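Print this page | E-mail this page

Workshop notebook, September, 4.40 pm

Natural dye trials, madder on the Bodar fleece. What a colour! Simin pulled the second skein out of the pot just after lunch and we all came over to have a look (Iddrisu still had his apron full of onion skins). Proper brick red, no brown in it at all, and on a grey-ish fleece too. I'd pencilled it in as a dud.

Recipe so I don't lose it: 100 g washed wool, mordanted in alum overnight, 129 g chopped madder root, rainwater from the tank. Kept it well under a simmer the whole way. Akua reckons the tap water was flattening the colour in the earlier lot and I'm coming around to her view. Want to try the tap water again with a pinch of chalk before I say so to anyone at Landry.

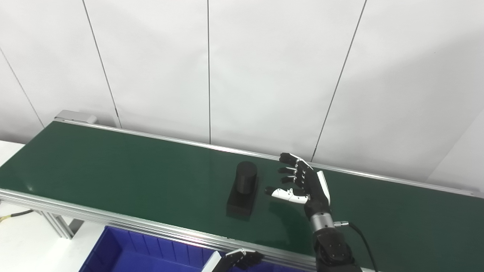 Belt conveyor, green belt, aluminium side rails.

Skein 1 went through the iron bath for 2 minutes and came out a lovely dusty plum. Left a bit of it undipped at one end so we can compare. Naa wants that plum for the border of the Drerkness blanket and I'd be thrilled, but we need the light test first: half the strip under card, half on the north windowsill, and please leave it alone!

Weld next. Edem has a patch going to seed behind his shed and says we can cut the lot. If it gives a decent yellow we can overdye with the leftover indigo and finally get a green that isn't mud.

To do: more alum (the 1000 g tub, the small ones are a rip-off), label the jars, ring Dusano re the second fleece. Madder bath is saved in the lidded bucket, still plenty in it for a coral.

This site uses cookies. Accept | Settings
Sign up for our newsletter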